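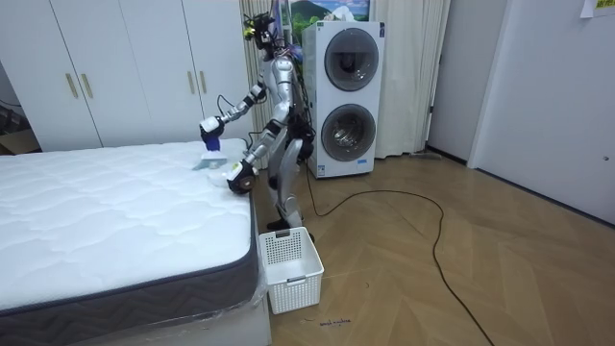 How a Golf Tournament Works

Golf can look puzzling when you first see it. The players walk a long way, they do not all start together, and the person with the smallest number wins. Once you know a few rules, a tournament is easy to follow.

What is a round?

A golf course has 18 holes, and playing all of them is called a round. Some small courses have only nine holes, so players go around twice. Each hole begins at a flat patch of grass called the tee. It ends at the green, where the grass is cut very short. On the green there is a cup in the ground with a flag standing in it. Between the tee and the green is the fairway. The longer grass on each side is called the rough, and the pits filled with sand are called bunkers.

Every time a player swings at the ball, that is one stroke. The player counts every stroke until the ball drops into the cup. Then everyone walks to the next tee and starts counting again.

What is par?

Par is the number of strokes a very good player should need on a hole. Most holes are par 3, par 4 or par 5. Short holes have a low par and long holes have a higher one.

Golfers have names for scores:

Birdie: one stroke fewer than par
Eagle: two strokes fewer than par
Bogey: one stroke more than par
Double bogey: two strokes more than par

So if Dehua takes 4 strokes on a par 3, she has made a bogey. If she takes 4 strokes on a par 5, she has made a birdie.

Two ways to play

In stroke play, you add up all your strokes for the whole round. The lowest total wins. Most big tournaments use stroke play, and many last more than one day. The scores from each day are added together.

In match play, two golfers play against each other one hole at a time. Say Tadhg takes five strokes on the first hole and Gladys takes six. Tadhg wins that hole and is "1 up." If they both take five on the next hole, that hole is tied and he is still 1 up. It does not matter if you lose a hole by one stroke or by seven. You only lose one hole. A match ends early if one player is ahead by more holes than there are left to play.

Who keeps score?

Golf players help keep score for each other. Before a stroke play round, players usually swap scorecards, or each one is given someone else's. The person who writes down your score is called your marker. After the last hole you check the numbers, and you and your marker both sign the card. If a player signs for a score on a hole that is lower than the real one, the player can be disqualified. That means the player is out of the tournament.

What is the cut?

Some tournaments start with a lot of players. After a round or two, only the ones with the best scores keep going. This is called making the cut. At the Lema Junior Open, which is held at the Caston course in March, 30 players start and the top 14 play the second day. If two or more players are tied for fourteenth place, they all go through.

What if there is a tie at the end?

Many tournaments have a playoff. The tied players go back out and play extra holes. In a sudden death playoff, the first player to win a hole wins the tournament. Some tournaments have a shorter playoff of three or four holes and add up the strokes. Others look at the scorecards and compare scores on the last nine holes.

What if the weather is bad?

Golfers often play in rain. They stop for lightning, because an open course is a dangerous place in a storm. A horn sounds and everyone has to stop right away and go indoors. If there is too much water on the greens, a round may be put off or canceled.

Good manners on the course

Stand still and stay quiet when someone is about to hit.
Do not walk on the line between another player's ball and the cup.
Rake the sand after you hit out of a bunker.
Shout "Fore!" if your ball is heading toward people.
Shake hands when the round is over.

Words to know

Caddie: a person who carries a player's clubs and gives advice
Putt: a gentle stroke that rolls the ball along the green
Hole in one: getting the ball into the cup with the first stroke
Leaderboard: the list that shows who is winning

Written by Alina Zamfir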